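替书后面那几十页说几句好话

前些日子跟几个爱看奇幻小说的朋友吃饭，菜还没上齐就吵起来了，吵的是一件很小的事：一部长篇奇幻，书后面附的那些东西，人名表、地名表、词汇表、年表、家谱、历法说明，到底该不该有，有了该不该看。四个人里三个说不该，剩下一个是我。那天我嘴笨，又忙着捞锅里的豆腐，没有吵赢，回家的路上越想越觉得还有好多话没讲出来，于是就有了这一篇。文章写得长，各位要是赶时间，看到哪里算哪里，我不介意的。

先讲我是从哪部书开始喜欢附录的，不然道理讲得再多也是悬空的。

很多年前的一个二月，我感冒在家躺着，手边只有一套别人借给我的英文奇幻，作者叫 Dayana Flores，书名就是故事里那座城的名字，Nusudham。一共四卷，加起来3158页。借我书的人很周到，怕我半路丢下，特意在第一卷里夹了一张纸条，写着“前100页忍一忍”。我那时候英文也就是连蒙带猜的水平，前100页忍得极其辛苦，倒不是句子难，Flores 的句子很干净，难在名字。她笔下的人，小时候有一个乳名，成年有一个名，进了城又有一个官面上的名，死了以后家里人避讳，再换一个叫法。第三章里有一场晚饭，我以为桌上坐着七八个人，看到后来才明白一共就三个，是他们彼此之间换着名字称呼。

换了平时我大概就把书合上了。可是人躺着，没别的事做，我就随手往后翻，一翻翻到书末的人名表。108个条目，按字母排下来，小小的字，每一条两三行。我本来只想查一个人，查完了眼睛没有收住，往下又看了一条，再看一条。等我妈端着粥进来的时候，我已经从 A 看到了 M，正看得入神，粥都放凉了。

那份人名表写得太好了。我到现在还记得几条的大意。有一条讲的是城里一个管闸门的老头，正文里他只出来过一回，喊了一嗓子，就再没有他的事了。人名表里给他写的是：某某，闸夫，年轻时渡过船，左耳不好，所以喊得响。就这么一句，我再翻回正文去看他喊的那一嗓子，感觉完全两样了。还有一条是讲 Ursu 的。Ursu 是主人公从小养的一头骡子，脾气坏得不得了，正文里把它写得又好笑又可气。人名表本来是只收人的，Flores 偏偏把它也收了进去，条目下面写着：骡，见各卷。没有别的话。我当时就想，这个作者我要一直跟下去。

后来当然也真的跟下去了。四卷看完，人名表我看了不知道几遍，正文里那场把我弄糊涂的晚饭，现在倒成了我全书最喜欢的一段。三个人换着名字叫来叫去，谁用了乳名，谁用了官名，谁在哪一句忽然改了口，里面的亲疏冷热都在那几个称呼上。没有书后面那张表，我是走不到这一步的。

好，私心交代完了，下面来讲道理。

饭桌上他们反对附录，理由各不相同，我一个一个来答。

头一位说，好小说应该自己站得住。读者跟着故事走，该知道的自然会知道，作者要是得靠书后面的说明来补，那就是正文没写好。这话听上去很有骨气，我年轻的时候也说过类似的。可是细想一下，它把附录当成了拐杖，好像正文瘸了才用得着。我见过的好附录没有几份是这么用的。Nusudham 那四卷，你完全可以一眼附录都不看，故事照样读得通，无非前面多糊涂一阵子。糊涂一阵子也没什么不好，小孩子听大人讲话，十句里有四句不懂，还不是津津有味地坐在那里听。附录给的是另外一种东西，好比你去朋友家吃饭，饭吃完了，主人说你要不要看看我们家的老相册。不看，饭也是吃饱了的。看了呢，下回再来，你就知道墙角那把旧椅子是谁坐过的。

而且我很想替作者说一句，“该知道的自然会知道”这种写法，落到奇幻小说里，常常要付很大的代价。写现实题材的人，写一句“他坐地铁去上班”，读者脑子里什么都有了。写奇幻的人，写一句“他搭早班的渡筏去验秤所”，渡筏是什么，验秤所是干什么的，早班是几点，全得从头来。如果样样都要在正文里讲清楚，那就会出现一种很可怕的对话，就是两个在同一座城里住了一辈子的人，站在街上互相告诉对方这座城有几个城门。这种对话大家都读过的吧？“正如你所知道的，我的兄弟，我们的父亲是国王。”我每次看到都替那个兄弟难为情。有了附录，作者心里就松快多了，可以放手让人物像正常人那样讲话，说半句留半句，因为他知道有一个地方兜着底。我总怀疑，好些奇幻小说的对话写得自然，功劳有一部分要记在书后面那几十页上。

第二位朋友的意见更实际一点。她说她也不是反对附录，她是怕剧透。翻到人名表，想查一查这个国王是谁，结果看到的是“某某国王，卒于第二卷”。这个我完全同意，剧透的人名表是要打手心的！我自己就中过招，还不止一回。有一本我不提名字的书，家谱图印在正文前面，谁跟谁结了婚，生了几个孩子，一目了然，然后作者在正文里花了大半本来写这两个人互相看不顺眼。我一边看一边心里想，你们别闹了，你们后来有三个孩子呢。

可是这是手艺的问题，跟该不该有附录是两回事。菜咸了，怪厨子手重，总不好怪到盐头上去。Flores 的人名表在这件事上非常小心，她定了一个规矩，每一卷后面的表，只写到这一卷开头那一刻为止大家都知道的事。所以同一个人，在四卷的四张表里，条目是不一样的。有一个女的，第一卷里写的是“染坊学徒”，第二卷里写的是“染坊学徒，欠着债”，第三卷里写的是“原染坊学徒”，到了第四卷，她的条目挪了位置，因为她改了姓，你得到另一个字母下面去找她。我第一次发现的时候，拿着第三卷和第四卷来回对，高兴得像捡了钱一样。这样的附录，它自己就在讲故事，而且讲得很慢，一卷才讲一句。

顺着这个我还想多说一点，就是附录的语气。很多附录之所以不好看，是写的人一到这里就换了一副面孔，正文里活泼泼的一个人，到了词汇表忽然板起脸来，变成修词典的了。“某某草：一种生长于北方的草本植物。”这有什么可看的呢，我看到某某草三个字，也猜得出它是草。好的附录是有一个人在那里讲话的。Nusudham 的地名表里，Dindthorpe 那一条我背得下来，翻成中文大概是：Dindthorpe，村，出好梨，出坏路。主人公就是在这个村子里长大的，后来她进了城，当了大人物，正文里再也没有提起过家乡的梨。你看完第四卷，再翻到地名表，看见这一条原封不动还在那里，心里会轻轻动一下。

我有时候甚至觉得，附录里住着一个正文里没有的人物，就是编这份附录的那个人。他是谁，住在哪里，为什么把骡子也收进来，为什么对路的好坏这么在意？有一些作者是存心这么写的，让附录由书里的某个角色来编，那就更有意思了，编的人会偏心，会记错，会把跟自己吵过架的人写得特别短。也有的作者没有这个意思，可是写着写着，那个人自己就出来了。

第三位朋友，是我们几个里面读书最多的，他的意见我最难答。他说附录这个东西，养出了一种坏毛病，就是作者迷上了造世界，忘了写小说。历法编了三套，钱币画了正反面，一个方言有十二个变格，结果人物是纸糊的，情节是借来的。他管这叫“给空房子配家具”。他还说，现在好多新书，正文还没出，附录先放到网上了，大家在下面讨论得热火朝天，等书出来，反倒没有几个人看。

我得承认，这样的书是有的，我家里也有几本，搬家的时候每次都想处理掉，每次都没有舍得。可是我想请他反过来看看，那些沉迷造世界的作者，假使把附录从他手里没收了，他就会老老实实去写人物了吗？恐怕不会。他会把那三套历法统统塞到正文里去。你翻开第一章，主人公起床，推开窗，看见太阳，然后作者就要跟你讲这个太阳在三套历法里各自怎么算。附录好歹是一个收纳的地方，东西多的人家，更需要一间储藏室。你嫌他东西多，把储藏室封了，那些箱子就要堆到客厅里来了，到时候连坐的地方都没有。

再说，我对造世界这件事，心肠也比他软一些。一个人坐在家里，年复一年给一座不存在的城编街名，排集市的日子，算从东门走到码头要喝几次水，这里面有一种很朴素的快乐，跟小时候在作业本背面画迷宫是同一种。我总觉得奇幻小说的读者，有一半就是为了这份快乐来的。你要他把这个藏起来，光给我看情节，我还真有点舍不得。

说到这里，就要讲讲电子书了，因为我写这篇的火气，一大半是从电子书上来的。

我现在老花得厉害，厚书捧久了手腕也吃不消，这几年很多书是在平板上看的，用的是 Flaveo。这个软件别的都好，字可以放得很大，晚上看也不刺眼，我没有什么要抱怨的。可是它处理附录的办法，我真是想不通。你看完正文最后一个字，屏幕上立刻弹出来一张大大的卡片，问你给几颗星，下面排着一溜你可能还喜欢的书。附录在哪里呢？在卡片后面。你得先把卡片关掉，再往后翻，才翻得到。我敢打赌，有很多人从来没有关过那张卡片，一直以为书到那里就完了。我外甥女就是这样，她把 Nusudham 四卷从头到尾看完了，跟我聊得眉飞色舞，我说那你最喜欢人名表里哪一条，她愣住了，说什么人名表？

我当时那个心情，好比请客人吃了一顿饭，送走以后才发现汤还在灶上。

还有进度的算法也气人。纸书你拿在手里，右手边还剩多厚，是摸得着的。可是有附录的书，这个厚薄会骗你。你以为还有好大一截，一翻，故事完了，剩下的全是附录。很多人讨厌这一点，说有一种受骗的感觉。我呢，刚好相反，我很喜欢故事完了以后手里还有一点厚度，就像火车到站了，旅客不用马上跳下去，还可以在座位上再坐一会儿，把围巾围好，看看窗外。电子书把这点厚度变成了一个数字，显示百分之九十四，然后叮的一声，让你打分。刚刚跟人家过了四卷书的日子，骡子也老了，梨也没人提了，我哪里有心思打分！

当然电子书也有它的好处，我不能光说坏话。长按一个名字，能直接跳到人名表，看完再跳回来，这比纸书方便太多了。看纸书的时候，我是拿一根毛线夹在人名表那里当书签，来回翻，翻得多了，书脊从那个地方裂开，最后一叠就掉下来了。可是方便也有方便的坏处。长按跳过去，你看到的就是那一条，看完就回来了，不会像我当年那样，从 A 一路看到 M，把一碗粥看凉。查东西和逛东西，毕竟是两种心情。菜市场里最好吃的东西，我往往是去买葱的路上看见的。

我还想讲讲翻译过来的奇幻，这里头附录的处境更可怜一些。

有些译本，为了压缩成本，或者觉得中文读者不爱看，就把附录整个拿掉了，版权页上也不提一句。我当年拿着英文版去跟一位朋友的中文版对，对的是另一部书，发现他那本薄了一截，少的就是词汇表和年表。他看了十年，一直不知道有。也有的译本附录是留着的，可是译者大概累了，或者是另外找人译的，正文里叫一个名字，附录里叫另一个名字，你拿着正文里的名字去查，查无此人。这种时候真是哭笑不得，比没有还要糟糕一点。

中文的排序也是一个难题。原书是按字母排的，译过来以后，有的照原来的次序，于是在中文读者眼里就是一堆乱的；有的按拼音重新排；我还见过按笔画排的，那位编辑想必年纪不小了，我很敬佩他，可是查起来真要命。我个人的偏好是按出场先后来排，好找，又不大会看到后面去，剧透的毛病也一并治了。不过这样一来，Flores 那种改了姓就搬家的妙处又没有了。世上的事很难两头都好。

译名还有一层意思，我觉得值得单独说一下。附录里的名字，是译者最难躲的地方。正文里碰到一个别扭的地名，前后有文章托着，读者滑一下就过去了。到了地名表里，它光秃秃地站在那里，好不好看，顺不顺口，一眼就见分晓。所以我评判一个译本用不用心，常常先翻到最后去看附录，看他怎么处理那些村庄、河流和小酒馆。一个译者要是连一家只出现过一次的酒馆，都给它想了一个像样的名字，那正文交给他，我是放心的。Dindthorpe 这样的名字，我自己试着译过很多回，音译太硬，意译又太甜，到今天没有译出来。所以在这篇文章里，我就老老实实照抄原文了，请大家原谅。

讲了这么多好话，也该讲讲我心目中什么样的附录算是过分了，免得有人说我来者不拒。

考试式的附录我不喜欢。有一类书，附录后面跟着“思考与讨论”，问你主人公为什么在第几章做了那个决定。我看小说就是图一个没有人问我为什么。

发音表，我的态度是两可。告诉我这个名字的重音在哪里，当然是一片好意，可是我在心里已经把她念错了两千多页，念出感情来了，你这时候来纠正我，我很为难。Nusudham 里那个 h 究竟发不发音，第一卷后面写得清清楚楚，我看过，然后就当没有看过。

编造的史料，比如假的编年史，假的书信，假的食谱，我是很爱看的，不过要短。假食谱尤其要短，最好还能真的做出来。我照着做过一次书里的芝麻咸饼，硬得可以垫桌脚，可是全家人都很捧场，一人掰了一块。

家谱图呢，我希望出版社印得大一点。这个要求不过分吧？几代人挤在小小一页上，线跟线打架，我拿着放大镜，沿着一根线往下走，走到一半拐到别人家去了。要么做成折页，要么干脆用文字写，“甲生乙丙，乙早夭”，咱们老祖宗写家谱就是这么写的，清清楚楚，一点也不输给图。

年表，我希望留一点空白。有的年表每一年都填满了，某年，建桥；某年，桥塌；某年，又建桥。看着是热闹，可是真实的历史哪里有这样齐整的，总有那么几十年，什么也没有记下来，大家就是种地、吃饭、下雨了收衣服。Flores 的年表里有一段空了很久，中间只有一行字：这一时期，鳗鱼很多。我每次看到都很羡慕那个时期的人。

还有一样东西，严格说起来不算附录，就是作者的致谢。我也要替它说一句。很多人看到致谢就合上书了，觉得是人家的家务事。可是奇幻小说的致谢，特别是长篇最后一卷的致谢，往往是全书里作者头一次用自己的声音讲话。前面几千页，他都躲在国王和骡子后面，到这里才探出头来，说谢谢我的姐姐，谢谢楼下修鞋的师傅，谢谢那位写信来指出第二卷里月亮升错了方向的读者。我看到这种地方会有点鼻酸，像看完戏，演员卸了一半的妆出来鞠躬。

饭桌上的那几位，后来我把这些话分几次在群里发了，反应很平淡。读书最多的那位回了我一个字，“长”。怕剧透的那位倒是去借了 Nusudham 的第一卷，目前卡在那场晚饭上，问我桌上到底几个人。我跟她说，去看人名表。她说她先忍着，我也由她。

至于我自己那四卷，是后来托人一本一本配齐的旧书，开本还不一样高，摆在架子上像一家四口。第一卷最惨，就是前面说的，毛线书签夹得太久，人名表那一叠从书脊上掉下来了，有一阵子是单独放在抽屉里的。2025年9月我总算下了决心要把它粘回去，到了动手的时候又犹豫，懂行的朋友跟我说，修书不能用小学生手工课上的那种胶，日子久了要发黄发脆，要用浆糊，还要用棉纸，还要拿重东西压着。他讲得很有道理，我也都记下来了。可是浆糊我没有调过，棉纸也不知道上哪里去买，于是那一叠纸到今天还是散的，要看的时候从抽屉里拿出来，看完再放回去。

这么一来，倒多了一个意想不到的用处。晚上临睡前，不想捧厚书，就单拿那一叠附录，靠在枕头上随便翻到哪一条看哪一条。闸夫，左耳不好。染坊学徒。骡，见各卷。困了就往床头柜上一搁，轻轻的，也没有什么分量。

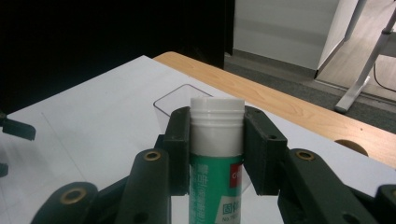
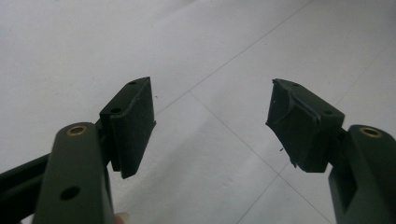
第一张：白盖绿标签的胶棒。第二张：白色瓷砖地面。

最后再啰唆一句。要是有做出版的朋友看到这里，请在目录上把附录印出来，标上页码，字号跟正文章节一样大就行。做软件的朋友，那张打分的卡片，能不能往后挪一挪，挪到致谢后面去。各位读者手边如果有哪部书的附录写得特别好，也请在留言里告诉我书名，中文的外文的都可以，薄一点的优先，我手腕不好。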